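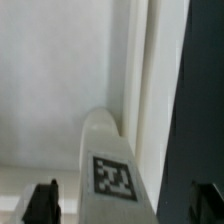 The Brulach marsh deer is a small deer reported from the reed beds of the lower Gallow river and the wet woods to its north. It is usually treated as a local form of a more widespread deer and has been called a separate species on thin evidence. Most of what is repeated about it goes back to two field reports, and neither has been followed up with much care.

Description: Adults are said to be short in the leg, with a dull brown coat that darkens in winter and splayed hooves suited to soft ground. The hooves are often given as proof of long isolation. Deer kept on wet ground can grow longer, wider hooves within one lifetime through lack of wear, so the point proves less than its supporters suppose. Antlers are short and simple in the few males examined, all of them young.

Range and numbers: The usual figure is 150 animals. It comes from a winter survey by Peiyu Duan, who walked the Nusiser side of the marsh over 8 days and worked out a total from tracks and dung. Duan described the result as a first attempt and warned against using it for the whole river. Later accounts dropped the warning. No survey has covered the Shao bank, where the reeds are too thick to walk, and claims that the deer is absent there rest on people not having looked.

Diet and behaviour: The deer feeds on sedges, young reed shoots, willow bark and fallen fruit. It is described as active mainly at night, although nearly all daytime records come from places where people and dogs are common, and deer in such places often turn nocturnal. Females usually bear one fawn, most often in late spring. Reports of regular twins have not been confirmed. An old claim that the deer dives to escape hunters appears in several guides without a source.

Threats: Drainage for grazing is the best documented threat. Two side channels above Nusiser have been closed, and the beds below them now dry out by the end of summer. Cattle have moved into the drier parts and eat much the same plants. Disease passed on by cattle is often listed as a cause of decline, but no sick deer has been tested. Hunting is illegal and does go on. How much it matters is unknown, as is whether the population is falling at all, given that there is only one count.

Status: Boyang Xu has argued for full species rank from skull measurements. The sample was small, came mostly from one part of the marsh, and included animals that were not fully grown. Genetic work would probably settle the matter, and none has been published. The Gallow reserve covers part of the known range, though its boundary was drawn for water birds and leaves out most of the woodland where the deer are thought to shelter in flood.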